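Filed under: Workshop Projects > Robot Arm > Simulation

Setting up a practice table in simulation before you run the real arm

In our shared workshop we have one small arm and many people who want to use it. For this reason I make the first tests at home, on the computer, with a virtual table. This tutorial explains how I prepare that table. I use Rumus as the simulator, but the steps should be similar in other programs.

You need a model of your arm and gripper, a few simple objects, and one free evening. My computer is old and it is still fast enough.

Step 1. Make the table. Use one flat box with a matte material and a plain color. My first table had a shiny wood texture and the reflections disturbed the color detection very much. Fix the table to the world, otherwise it will slowly slide away when the arm pushes on it.

Step 2. Put the camera at the wrist, looking down between the fingers. Open the gripper fully and check that you can see both fingertips at the bottom of the view. If you see only one, turn the camera a few degrees and try again.

Step 3. Add the objects. Begin with few, and leave space between them. 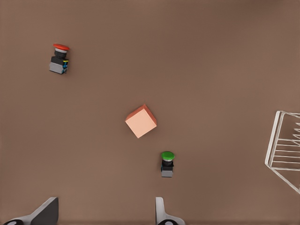

Collision shapes are the part where I lost the most time. The simulator does not touch the nice model that you see, it touches a simpler shape which is hidden behind it. For a plain block like the pink cube a box is perfect. For the red and green push buttons I use one cylinder for the cap and one box for the body, so the cap can move down separately. The white wire rack is more difficult – if you let the program make one closed shape, the gaps between the rods are filled and the fingers stop in the air. Build it from thin cylinders, one for each rod.

Step 4. Set the weight and friction. I gave the cube 100 grams and left the friction at the default value. Fix the buttons to the table for the first tests.

Step 5. Run the same motion 6 times and change only the position of the cube. Save the joint values each time. If the fingers shake when they close, make the time step smaller before you change anything else.

Zulema Medina from our workshop also recommends to save a copy of the project after every step. I did not do this in November and I had to build the rack again from zero.

When the motion is stable, export it and run it on the real arm at low speed, with one hand near the power switch.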